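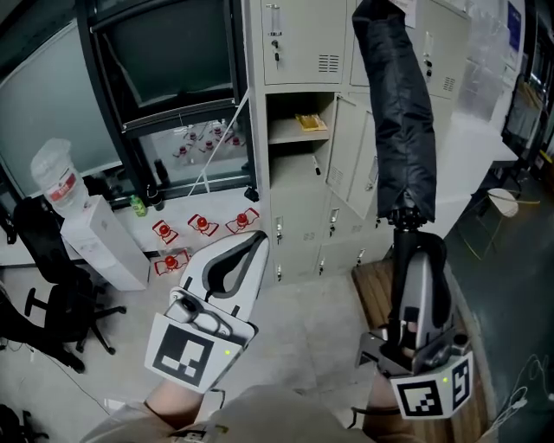
*Umbrella in the right gripper, left gripper empty, one locker open behind.*

# Recording umbrella takes with the two-hand grippers

These notes are for anyone on the Clemden project who has been handed a pair of grippers and told it's easy. It is fairly easy. You do with the grippers what you'd like the robot to do with its own, Wotik saves the take, and the arms get to learn from your bad habits.

The task for this round: start with the umbrella folded and upright in the right gripper, open a locker with the left, put the umbrella in, shut the door. If you've ever done this with your actual hands, you are overqualified.

Last updated 29 July 2024.

## Before you pick anything up

1. Book Room 442 in the Caputo building. The calendar lets two groups book the same hour and will not mention it to either of them.
2. Unlock the door you plan to use and leave the key with your partner. Turning a locker key with a gripper is a separate project, and it was abandoned in February.
3. Log in to Wotik and start a new session. Name it with the task, your initials and the take number. "test," "test2" and "testFINAL" are taken.
4. Look for the green light by the marker plate on each gripper. You want both of them lit before you go on.
5. Walk your path once with empty grippers and move any cable your feet find.

## Holding the grippers

Keep your elbows a little out from your body and let the marker plates face the head camera. The plates are how Wotik works out where your hands are. When one turns away for more than a moment, the software makes a guess, and its guesses are bold. We have a February take in which the left gripper travels through the floor and comes back.

Close the fingers on the umbrella slowly. The folded nylon squashes, so what feels like a firm grip can be a firm grip on fabric with the shaft drifting around inside it. Get the fingers down low where you can catch the shaft as well, then tip the umbrella a little to each side. If it swings, let go and take it again. You can do this before you press record. You can also do it after, but then the robot learns to fidget.

The left gripper has nothing to do at first. Keep it open and up where the head camera can see it. People with an idle hand let it sink to their side – I do it too – and then the marker is gone.

## Doing a take

1. Stand back from the lockers, both grippers up, and hold still for a count of 5.
2. Have your partner start the recording and say "go." Do not say it yourself and then wonder whether anyone heard.
3. Walk up at a normal speed and stop before your arms are fully stretched.
4. Hook the door with one finger of the left gripper and pull it past halfway.
5. Tilt the umbrella to suit the opening and guide it in, tip first. If it catches on the shelf, back out and try again within the same take. Recoveries are useful, and we seem to produce them without being asked.
6. Open the right gripper all the way before pulling back. Half open will bring the umbrella home with you.
7. Push the door shut, step away, hold still again, stop.

A dropped umbrella ends the take. Mark it "drop" in Wotik and keep the file.

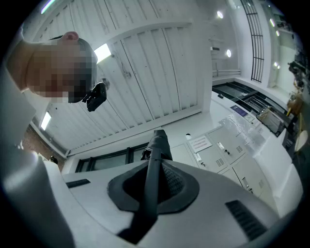
**Grinilbridge Student Robotics Club**

## Checking what you got

Play back the gripper cameras as well as the head camera. They are very wide, so the picture is round with a black rim, straight things come out curved, and you'll meet your own gripper's finger in the middle of everything. None of that is a fault. Check these:

- **Direction.** A gripper pointed up gives you ceiling panels and lights. Fine while you're getting ready, a waste of a take if it lasts through the reach.
- **Finger.** It should be visible for the whole clip. If it's only a blur, wipe the lens with the cloth. Your sleeve is not the cloth.
- **Faces.** Run the face blur before uploading. The cameras see a lot more of you than you'd think from where they're pointing, usually from below.
- **Sync.** Find the moment the fingers open in both views. If they disagree, restart Wotik and redo the take.

Upload to the shared folder under your session name and fill in the sheet. The sheet has a "notes" column. "Weird" is not a note, although we have several.

## How many

The target is 105 good takes for this task, split across everyone who signed up. Stop when your wrists start complaining, because tired takes look tired and have to be redone. Put the grippers back on their chargers, lock the locker, and take the umbrella out of it first.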